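Sep 14, 2008
By Ynyr Hughes

The case for a standard letter height on public signs is usually made on grounds of safety, and on those grounds it is sound. A driver reading a road sign at speed has a fixed distance in which to read and act, and the height of the letters sets that distance. What I dispute is the habit of carrying the same rule indoors and applying it to libraries, clinics, halls and shops, where the reader is on foot and can stop.

The draft guidance now before Kornbridge council does this. It sets one minimum height for all lettering in buildings open to the public, one permitted family of typefaces and one contrast test. A door label read from arm's length is treated in the same way as a hanging sign read across a foyer. The result will be large labels on small doors and, in the older buildings, words broken over two lines to fit the panel.

Legibility depends on at least four things: the size of the letter, its contrast with the ground, the space around it and the light falling on it. The draft measures the first two. Spacing is left to the supplier, and light is not mentioned. Yet a sign of generous size under a failing tube is harder to read than a modest one beside a window. I would give up a good deal of letter height for a rule on glare. 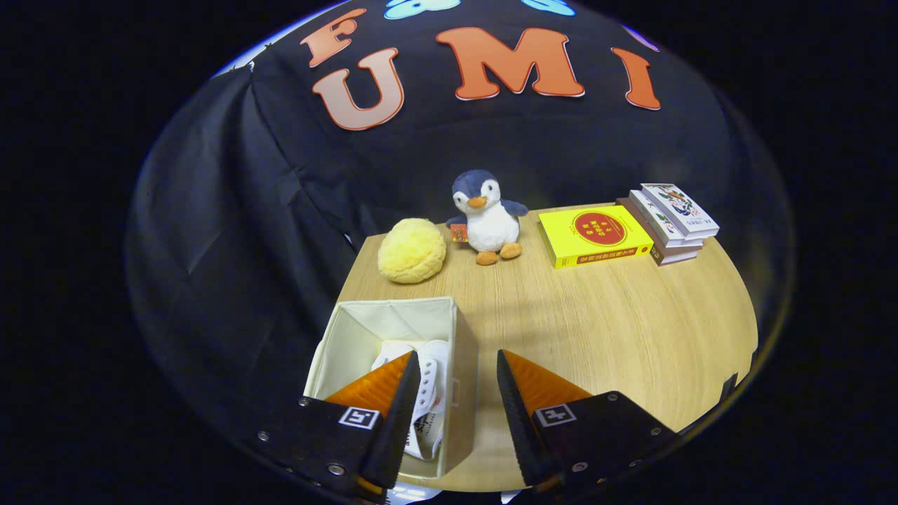
KORNBRIDGE, September – The draft also covers temporary lettering, by which it means anything put up for more than 19 days. This takes in stall banners, classroom displays and the cut-out letters that people pin to cloth for a party or a fair. Orange on black would pass the contrast test. Letters set at different heights would fail the clause on alignment, which asks for a common baseline within 10 millimetres.

I can find no reason for that clause. An uneven baseline slows the reading of long text, where the eye must travel along a line and return. It has little effect on a single short word, which is taken in at one glance. The clause appears to have been lifted whole from a supplier's handbook. Hesby and Gittins both print something close to it, and for printed panels it is a fair test of workmanship. As a rule for the public it has no purpose.

Cost should be considered too. Getent has quoted for 200 replacement signs in the first phase, with up to 1000 to follow. Money spent on replacing signs that can already be read is not available for those that cannot – the stairwell numbers at the clinic, for instance, which are grey on grey and have been so for years.

A better draft would state the distance at which each class of sign is to be read and test it at that distance, in the light in which it will hang. Temporary lettering should be left out altogether.

Contact the editor | © 2008 Ynyr Hughes | Back to top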